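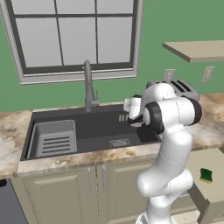 Who should pay for the upkeep of a village hall once the people who built it have gone?

The whole district should share the cost, through a small and regular charge, and the money should be kept apart from every other fund.

That is the position this paper sets out to defend. It has been argued in Rillia for many years, usually when a roof has begun to leak, and usually in haste. The present review of community buildings gives the district an opportunity to consider the matter at a calmer moment, and the author believes that it should be taken.

There are 22 halls in the district. Most were put up by public subscription, on land given for the purpose, in the years when each parish still had its own school and its own shop. The subscribers met the cost of building and assumed that lettings would meet the cost of everything else. For a long time they were right. Dances, sales, wedding teas and whist drives brought in enough to buy paint and coal, and repairs were carried out by men who lived within sight of the door.

Those conditions no longer hold. Electrical work must be done by a qualified person and certified. Insurance has to be bought at the going rate. A hall which is let to a playgroup in the morning and a lunch club at noon must meet standards which its builders could not have foreseen, and it is proper that it should. The income, however, still comes from the same source. The average hall in the district took 892 pounds in lettings last year after heating was paid for. A single survey of a slate roof, with no work done, was quoted at 675 pounds to the hall at Momance.

The figures explain why so much ordinary care is put off. Gutters are left for another year. A damp patch is painted over. When the work can no longer be avoided, it has become a large job, and an appeal is launched. Appeals have a good name in this country, and those who organise them deserve thanks. As a way of looking after a building they are nevertheless very poor. They raise money late, they raise it for whatever is most visible, and they depend upon the energy of a few households. A parish with several retired professional people will generally succeed. A parish of the same size, with longer working hours and lower wages, will generally not, although its hall may be used a great deal more.

The hall at Hepburn shows what this can mean. It closed in October of the year before last, after part of the ceiling over the stage came down. The lunch club moved to a room at the far end of the parish, which cannot be reached on foot by most of those who had attended. The polling station moved as well. An appeal was opened and reached nearly a third of its target before it stalled. The building remains locked, and it will cost more to put right with each winter that passes. Had the ceiling been inspected and the flashing above it renewed some years earlier, the bill would have been a modest one.

It is proposed that each household in the district should contribute a fixed yearly sum, collected alongside existing local charges and held in a separate account for the repair of halls. The sum need not be large. The author would suggest that it be set at the level needed to give every hall 1,000 pounds a year for planned maintenance, with a further reserve for major works. Each hall would in return be inspected every third year, and the results would be published in full. Trustees would continue to manage lettings, set their own charges and decide upon improvements. They would no longer be expected to find the price of a new boiler out of the proceeds of a coffee morning.

Three objections have been raised, and they should be answered with care.

The first is that many residents never enter a hall and ought not to be charged for one. This has some force. It could be said equally of the library, the playing field and the footpath, all of which are kept up at common expense. A hall also serves people who do not think of themselves as its users. It is the place to which families are taken when the river rises, and where blood donors, voters and objectors to planning applications are asked to go. Residents of Proler, who were housed in their hall for two nights during the last flood, will need no reminder of this. A household which has had no need of such a building may count itself fortunate, but it has still had the benefit of its being there.

The second objection is that shared money weakens local effort. It is said that people will stop giving their time once they are made to give their money. The author has looked for evidence of this and has found little. What does drive people away is the fear of being held responsible for a building they cannot afford to repair. Several halls report difficulty in filling vacancies among their trustees, and the reason most often given is anxiety about liability and cost. If that burden were lifted, it is reasonable to expect that more people would come forward.

The third objection is the most serious. It holds that there are simply too many halls, and that a general fund would keep alive buildings which ought to be allowed to close. The author accepts that some halls stand very near one another and that their numbers reflect parish boundaries which mean less than they did. There may well be cases in which two parishes would be better served by one sound building. Decisions of that kind should be taken openly, after proper notice, with regard to bus routes and to the wishes of those affected. At present they are taken by the weather. The hall which closes is the one whose roof fails first, and this has no connection with whether it was needed.

A separate account is essential to the scheme. Experience elsewhere suggests that money for repairs, when placed in a general fund, is spent in difficult years upon more pressing matters, and that every year can be shown to be difficult. The rules should state that the fund may be used for the fabric of the buildings and their services – roofs, walls, drains, wiring, heating, kitchens and lavatories – and for no other purpose. Any change to those rules should require the consent of the parishes.

It would also be wise to begin with the least interesting work. There will be calls for new stages, better lighting and larger car parks, and some of these will be justified in due course. In the first years the fund should be spent upon keeping water out and keeping people safe. A working lavatory with a ramp to the door will do more for the use of a hall than any number of new curtains.

The review is open to comment until the end of the present quarter. Parishes have been asked whether they favour a general contribution in principle, and whether they would accept regular inspection as a condition of support. The author hopes that they will answer both questions in favour, and that Hepburn will be placed first on the list of works.

Submitted to the Rillia review of community buildings, 1/7/18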